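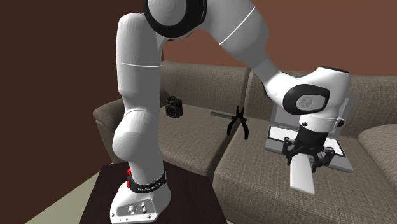

The arm on its table in front of the sofa, with the laptop and the pliers on the seat.

Setting up the second camera view in Jinby

Before you start, you need a scene which already loads in Jinby and a working room camera. I use the Lerkberg living room set, because soft furniture gives the planner more trouble than a flat desk.

1. Open the scene file and find the block "cameras". Copy the room camera entry and name the copy "wrist".

2. Change the parent of the copy from "world" to the gripper link. If you forget this, the view stays in one place when the arm moves.

3. Set the image size to 600 x 600 and the field of view to 70. With 59 I was losing the fingertips as soon as the gripper opened.
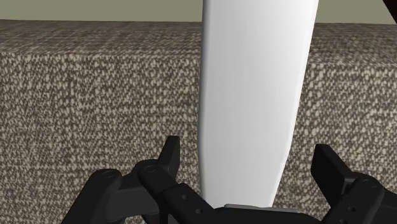

4. Check that both fingertips stay inside the view when the gripper is open. If one of them is missing, turn the camera a little around its own axis – do not move it back, or the Kuster collision check will complain about the flange.

5. Save, restart the planner and run the Tsakiris test script. It must list two cameras. If it lists only one, the name is written twice in the file.

Last changed 15 May 2019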